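Lab notebook, home tasks group
Student project, Lillport
August, afternoon, entry by Sumathi

Present: Rekha, Bhavana, Sivaprasad, me. Jayanthi came in at 3:15.

Started late. The left gripper was not answering on power-up and Sivaprasad spent the first half hour on it. Connector at the wrist was not seated. He pushed it home and put a strip of tape over it. Tape is not a fix. Needs a proper clip before the demo. I wrote it on the board under Hardware.

Plan for the day was the cloth task in the kitchen, with Pitura doing the arm control and Sondar doing the recording. Last week's runs were on the table with a hand towel. The class requirement says a full-size item and a target below counter height, so we are using the big beige cloth and the slatted rack on the floor between the counters. Bhavana wants the rack in the same spot every time. We marked the tiles with pencil. Masking tape comes up when it gets mopped.

Settings at the start:
Gripper force at 30 percent, both sides
Head view on, wrist views off
Arm speed on the slow profile
Log file numbering continues from last session, first run today is 847

Run 847: stopped early. Left finger closed on a slat and did not get the cloth. Rekha hit the stop. No damage to the slat or the finger pad.

Run 848: got hold of the lower edge with the right gripper, lost it on the lift. The cloth slid out slowly, so I think the force is too low for this weave. Hand towel was thicker and we never saw this.

Raised force to 40 percent on the right side only, left alone on the left so we have a comparison.

Run 849: right side held. Left side slipped again. That answers that. Set both to 40.

Rekha pointed out that the arms come in low over the rack and the fingers end up pointing up when they get to the front of it. She thinks the approach should be from higher. I agree in principle but the cloth hangs down nearly to the slats and from higher up we would be pushing through it. We left the approach as it was and took more runs.

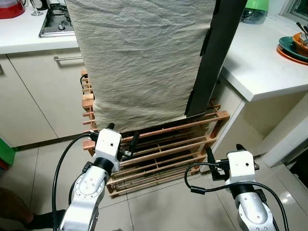

Sumathi Subramaniam

Cables. The one on the left gripper loops out along the side of the arm and the one on the right makes a wide arc before it goes back. Both have more slack than they need. Sivaprasad says he left it that way on purpose so the wrists can turn all the way, and I believe him, but a loop that size could catch on a rack post if we reach any further in. Suggest we measure the slack at full wrist turn and tie back the rest. Jayanthi has hook-and-loop ties.

Cloth. It is very wrinkled and I would like to keep it that way for now. Bhavana asked if we should iron it between runs to get the same start each time. My view is that the real task will never have an ironed cloth, and the written requirement does not ask for one. We did not settle it. Bhavana will ask in class.

Vision. The segmentation script (Picard) does well on the cloth against the white cabinets and badly where the cloth meets the rack. The beige and the light orange-brown of the slats are close, and the lower edge bunches up right there. It kept taking the top slat as part of the cloth. Jayanthi tried a lower threshold and then it lost some of the folds. She is going to label 200 frames from today by hand and retrain on those. She says this is an evening of work. I think it is two.

Also on vision: the floor tiles have some shine, and the mask picked up a small patch of floor on run 852. Not a problem by itself. Worth watching if the light changes.

Counters. We left the dishes and the kettle out because we want ordinary kitchen clutter in the recordings. The arms did not go near the counters today. If anyone adds a task above counter height, move the glass first. I do not want to be picking pieces out of the burner grates.

Runs 850 to 854 all recorded cleanly. 851 and 854 are the ones to use for the report. In 853 Rekha was talking to me and stopped late, so trim the end before it goes in the set.

To do
Clip for the left wrist connector (Sivaprasad)
Tie back cable slack, both arms (Sivaprasad, Jayanthi)
Label frames, retrain (Jayanthi)
Ask about cloth start condition (Bhavana)
Try a higher approach on 2 runs, just to have it on record (Rekha, me)
Copy logs to the shared drive. Done, 5:40

Battery on the stop remote was showing one bar when we packed up. It is on the charger by the door.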